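Iluminación de interiores. Apuntes del tema 4: la luz de trabajo

Una habitación bien iluminada combina luz general y luz localizada. La general permite moverse sin tropezar; la localizada sirve para leer, coser, dibujar o reparar algo pequeño. En este tema solo vemos la segunda. La de ambiente queda para el tema 5.

Posición de la lámpara

Para escribir a mano, la luz entra por el lado contrario a la mano que escribe. Una persona diestra la coloca a la izquierda y una zurda, a la derecha. De lo contrario, la propia mano proyecta sombra sobre el papel. Con teclado el lado importa menos y lo que hay que vigilar es el reflejo en la pantalla.

La bombilla no debe verse desde la posición normal de trabajo. Si se ve, la pantalla de la lámpara está demasiado alta o demasiado abierta. Se baja el brazo o se cambia la inclinación antes de pensar en una bombilla de menos potencia.

Superficie de la mesa

Un tablero claro devuelve parte de la luz y suaviza las sombras. Si además es brillante, produce reflejos molestos. Los tableros oscuros y mates absorben mucho y obligan a subir el nivel. En el ejercicio de Prelcombe, la misma lámpara se midió sobre dos mesas; repasad la tabla que entregó Harriet Delacroix.

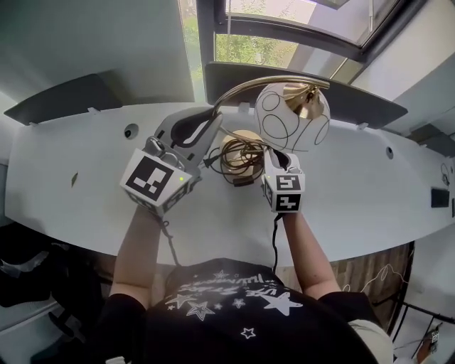
Shafiq Weerakoon objetó en clase que el color del tablero pesa menos de lo que dicen estos apuntes, y que en su casa notó más diferencia al pintar la pared de detrás. Tiene parte de razón: en una mesa pegada a la pared, esa superficie también cuenta. En una mesa exenta, el efecto es pequeño.

Distancia y nivel

La iluminancia cae con el cuadrado de la distancia cuando la fuente es pequeña. Al pasar de 30 a 60 centímetros queda la cuarta parte. Por eso un brazo articulado resulta más útil que una bombilla más potente en un pie fijo.

Cables y base

El cable se lleva por la parte trasera de la mesa, sin cruzar la zona de apoyo de los brazos y sin enrollarlo apretado. La base tiene que aguantar el brazo extendido sin volcar. En lámparas antiguas conviene revisar el aislamiento y el interruptor antes de enchufarlas.

Para el viernes

Medid vuestra mesa en tres puntos, con la luz general apagada y la lámpara a 30 centímetros. Traed los valores y un croquis en planta. Lectura: cuaderno Riltuda, páginas 78 y 123.

Contacto: Delphine Mbeki, Aula Grimudby | © Aula Grimudby | Volver arriba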